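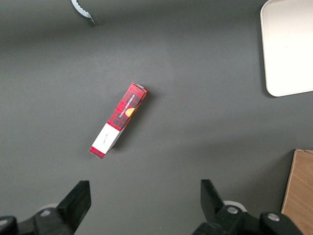

Packaging Collection: Biscuits and Confectionery

Gallery page, updated 04/02/2020

The Billthorpe Museum of Household Goods holds more than 4000 cartons, tins, wrappers and labels from everyday grocery shopping. The biscuit and confectionery section accounts for 602 of these. Most were given by families in Billthorpe and Odbridge, and a smaller group came from the former Mohmand grocery store in Flarbridge when its stockroom was cleared.

This page introduces the shortbread packaging held in the section. Visitors may consult the items themselves in the Study Room by appointment.

Vanilla shortbread carton
Cardboard, printed in red and black tartan with white capital lettering. A small round picture of a cookie accompanies the name, and a wide white band carries a line of fine script.

Notes on the section

Tartan has been a familiar choice for shortbread packaging for many years. It refers to the Scottish origins of the recipe and allows a shopper to recognize the product from across an aisle. Cartons of this kind were seldom kept once the contents had been eaten. Tins, by contrast, were often reused for buttons, sewing supplies or letters, and they reach the museum in far greater numbers – usually with some of those later contents still inside.

The museum collects current packaging as well as older material. A carton bought this year is cataloged in the same way as one from a century ago, with a record of its printed text, its closures and its principal colors. Contents are not retained.

Storage and handling

Cardboard items are stored flat where the folds allow it and upright where they do not. Printed surfaces are kept out of direct daylight. Reds are especially likely to fade, and cartons with large areas of red are displayed for no longer than 12 weeks at a time. Readers are asked to support a carton from beneath and to leave end flaps as they find them. Pencils only may be used in the Study Room.

Related displays

Case 13, on the upper floor, is given over to packaging for cookies, crackers and wafers. The display is changed every October. Items removed from the case return to storage and may be requested in the usual way – please allow two weeks for retrieval.

Offers of material

The museum welcomes offers of cartons and wrappers in clean condition, particularly regional brands and seasonal designs. Please write with a short list before sending anything. Items already represented in the collection may be passed to the schools loan service at Odbridge.

Section: Biscuits and Confectionery
Study Room: by appointment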